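Keeping an Older Car Presentable Without Spending Much

My hatchback has 100 dents and a smell of old fries, and I am fond of it. Willy Dekker, who sold it to me in May, called the interior "well kept." By whom, he didn't say.

Start with the floor mats. Take them out, beat them against a wall, then scrub with dish soap and a stiff brush. Let them dry overnight. Damp mats go back in smelling like a pond, and you will be the one driving the pond.

Crumbs in the seat rails come up with an old paintbrush and a vacuum held close. Slide the seat all the way forward, then all the way back. I got 7 pens out of mine – none of them worked.

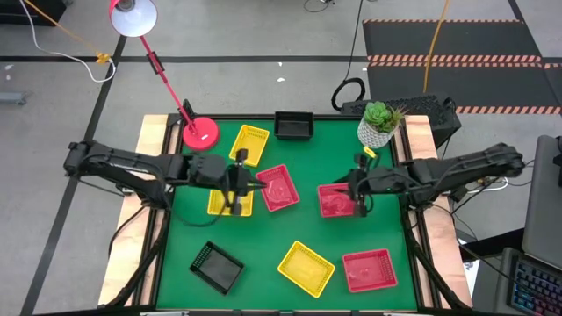
For cloudy headlights, white toothpaste on a wet rag is fine for light haze. Mask the paint first, rub in circles, rinse well. It lasts a few months, and then you get to do it again.

Door seals squeak in cold weather. Wipe them clean and rub in a little silicone grease on a cloth. Keep it off the glass.

Leave the dashboard shine spray at the store. It turns the windshield into a mirror, and I have seen enough of my own face in traffic.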